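Simulation › Two-arm task packs

Tindeven Block Pack

The Tindeven Block Pack is a simulated tabletop workspace for recording two-arm demonstrations. It is supplied as a scene file, a task list and a set of recorded episodes, and runs in the Bravomell simulator, version 2 or later. A hardware licence is not needed.

Contents

Recorded episodes: 1,956
Held back for testing: 326
Longest episode: 930 steps
Stored per step: joint positions, gripper opening, commanded action, object poses, rendered view

Episodes are driven by an operator through the Ospina hand controllers. Each one opens with the blocks and bars in new positions on the table and closes when the operator marks it as done or failed. Failed episodes are kept and labelled. They can be left out at export, but we advise keeping them if you are training a success detector.

Either arm may take the pick. The task list names the target by colour and shape and leaves the choice of arm to the operator, so both appear in the data. Contact between the arms is logged as a separate event.

Room view

The room camera renders the full workspace with shadows on. Arm links overlap in this view at many poses, and the shadows of the arms fall across the tabletop. Object poses are written from the simulator state and are not affected. Shadows can be switched off in the scene file, but the supplied episodes must then be rendered again.

Questions about the episode format go to Ronja Løken.

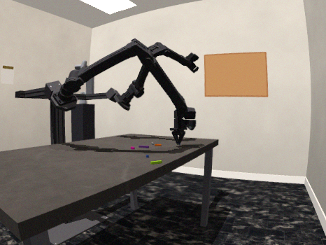 Export

Episodes export to the Poltosard format, one folder per episode. Partial exports by task or by outcome are supported.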